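4.3 Care of the tabletop

The Kendby top has a dark brown wood-grain surface. The grain runs the length of the board and all cleaning strokes should follow it.

1. Clear the top of loose items. Lift them; do not slide them.

2. Remove dust with a dry microfiber cloth.

3. Wipe with a damp cloth and a neutral cleaner, diluted to 5 ml in 1000 ml of water. Dry at once with a second cloth.

4. Check the front edge for swelling or raised grain. Report either to Estico, quoting the number on the underside label.

CAUTION: Do not use abrasive pads, acetone or wax polish. Wax fills the grain and leaves pale streaks.
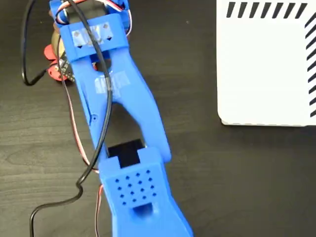

Adhesive residue is removed with isopropyl alcohol on a cotton pad. Test on the underside first. Leave the alcohol on the surface for no longer than 30 seconds, then repeat step 3.

NOTE: Fit felt pads under any item left standing on the top for more than a day. Replace the pads when they have worn flat.

5. Retighten the leg bolts every February. See 3.2 for the sequence.

Maximum distributed load: 400 N. For spare pads and bolts, order kit 1181.

Section revised Aug 16, 2023, Á. Győri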